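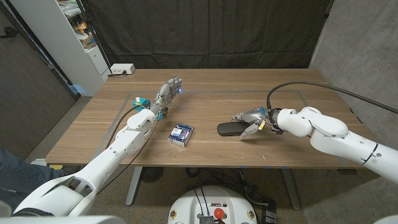
Robot club, week whatever-it-is-now

Jul 14, 2019

So I promised my sister I'd write more about the robot class and less about my tomatoes, and then I wrote two tomato posts in a row. Sorry, Margit! Robots today.

If you missed the earlier posts, I signed up for the evening robotics class in Brovham back in April, mostly to get out of the house, and it has sort of eaten my summer. There are five of us left from the original bunch and we share one robot, who is called Pap. I don't know who named him. He was already Pap when I got there and it's written on his folder, so Pap it is.

Our project this term is what Mercedes (Mercedes Ríos, our teacher, endlessly patient) calls "clearing the table." You put a few ordinary things on a table, and Pap has to pick each one up and set it down again somewhere else inside the tape without flinging it at anybody. I went in thinking this would take an evening. Ha! We have been at it for weeks and I now have very strong feelings about small cardboard boxes.

The box is the one I got assigned, so let me complain about the box. When it lies flat there's hardly anything for the fingers to get around, and they like to skate right over the top. When it stands up there's plenty to grab, but you come in a tiny bit crooked and over it goes, and then you have a flat box again and you're back to the first problem. Imre's solution is to come at it from both sides with two hands, like you'd pick up a hot casserole. Mine is to go slower. We have been arguing about this in a friendly way for 2 whole sessions and I'm still right.

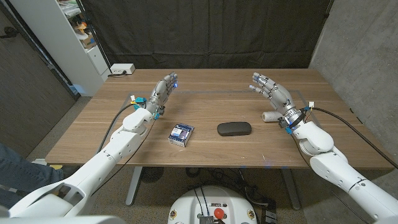

Both hands open and ready, with the box, the black case and the white roll all waiting their turn.

The roll is Gyula's and I would not trade with him for anything. It lies on its side, and the second you nudge it, off it goes. He's been trying to get the hand to come straight down over it, and his best streak so far is four good grabs in a row, after which he did a little dance and we all clapped. Then the fifth one rolled right off the table and under the shelves, and he had to go in after it with a yardstick.

The black case is Orsolya's. She says it's easy. It probably is easy if you're Orsolya, who reads manuals for fun and brought her own notebook with tabs in it. She wrote down every single try with the case, 53 of them, with a column for what went wrong, and when Mercedes asked if anybody had notes to share the rest of us got very interested in our shoes. I've started a notebook now too. Mine has a coffee ring on it and eleven lines, but it's a start.

A thing I did learn from her columns is how much of it comes down to where the hand waits before it does anything. We used to send it off from wherever it had stopped last, and every try was a different try. Now we park both hands up over the table first, palms in, wait a second, and go from there. It adds time and Imre sighs loudly, but my misses are at least the same miss now, and I can fix the same miss.
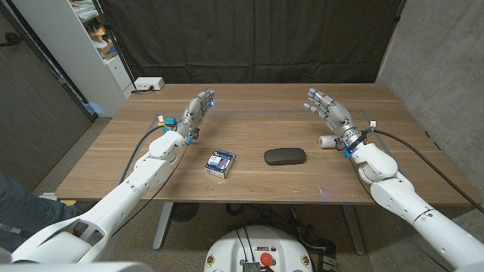
Box standing up this time. My favorite and my enemy.

I also got to be on the stop button for the first time! Somebody has to be in charge of it whenever Pap is moving, and I'd been ducking it because I was sure I'd freeze up. It's a big red thing right on the base and you can't possibly miss it. I pushed it once, way too early, when nothing was wrong at all, and Mercedes said too early is fine and we started over. I felt better about the whole thing after that. 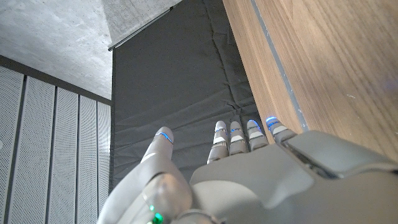
My homework for next time is thumbs. I had the thumb closing at the same moment as everything else, and it kept getting to the box first and shoving it away before the fingers had a chance. Orsolya told me to hold the hand up empty and just look at it for a while, which sounded silly but helped a lot. Every fingertip has its own glowing blue ring, the thumb's too, so in my head I've started giving directions by ring: four rings go first, then the fat one comes in last. The thumb really is a chunky thing next to those skinny striped fingers, and no wonder it was bullying my poor box. I have a new set of numbers to try and I wrote them in the notebook, next to the coffee ring.

The end-of-term thing is at Bristico, where the Nenirlow class is coming over with whatever they've been building, and we each get a turn in front of actual people. They've put out 200 chairs. Two hundred! I'm hoping most of them are for coats.

Margit, you're coming, I already told Mercedes. Bring the good camera, and bring back my cake pan while you're at it. Tomatoes are fine, by the way, the yellow ones are nearly ready.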